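The rack belongs in the sink
March

Most small kitchens lose their worktop to the draining board. A free-standing rack with a tray takes up a rectangle beside the sink, and that rectangle is the only place where anyone could have chopped an onion. My argument is that the rack should sit in or over a basin, that the basin should be one half of a double sink, and that whatever is left on the stone afterwards should be treated as a fault.

The objections are familiar. A rack over the basin blocks the basin. With a single bowl I accept this. With two bowls of unequal size, one can be given up to drying without much loss, and water falls where there is already a drain to receive it. The grooved tray, which has to be emptied and descaled, is no longer needed.

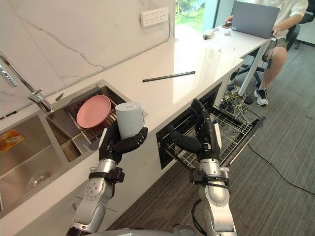
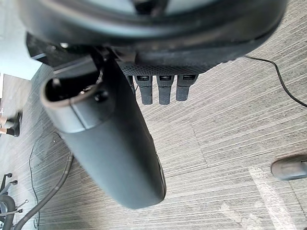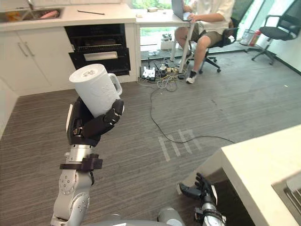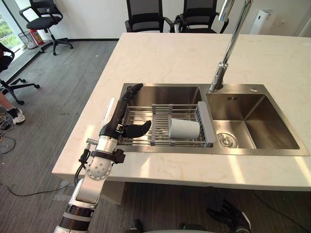 Page last changed: March, 16:40

The choice of rack matters less than its fit. The Grevon type, with steel rods held in plastic crossbars, adjusts to the width of the bowl and lies flat in a drawer when not in use. The Brestik is a fixed slotted insert and holds plates better than cups. I have used both. The first suits a household that washes mugs all day; the second suits one that washes up once, after supper. My own narrow bowl takes the Brestik with 2 mm to spare – tight, but it does not rattle.

A dishwasher does not settle the question. Ours runs in the evening, and between runs there is always a plate or a mug wanted again within the hour. Washing it by hand takes less time than finding a slot for it in a half-full machine. It then needs somewhere to stand, and if no place has been provided it will stand on the worktop on a folded paper towel. The towel stays long after the mug has gone.

Paper towels have the same problem in another form. The roll is used at the sink and should be kept within reach of it, upright, clear of the splash. A wall holder is better still, provided it is not fixed under the sockets.

The last point concerns small things: one chopstick, a pen, the sponge. Each takes up almost no room, yet each makes the surface slower to wipe. I wipe the stone twice a day and would like to do it in a single pass. Cutlery goes in the rack or the drawer. The sponge goes in the bowl nearest the tap and is wrung out first.

Recently on this site
Sternden taps: a year with hard water
Stoica drawer liners, cut to size
Why I stopped oiling the chopping board

This site uses cookies to remember your settings. Accept / Manage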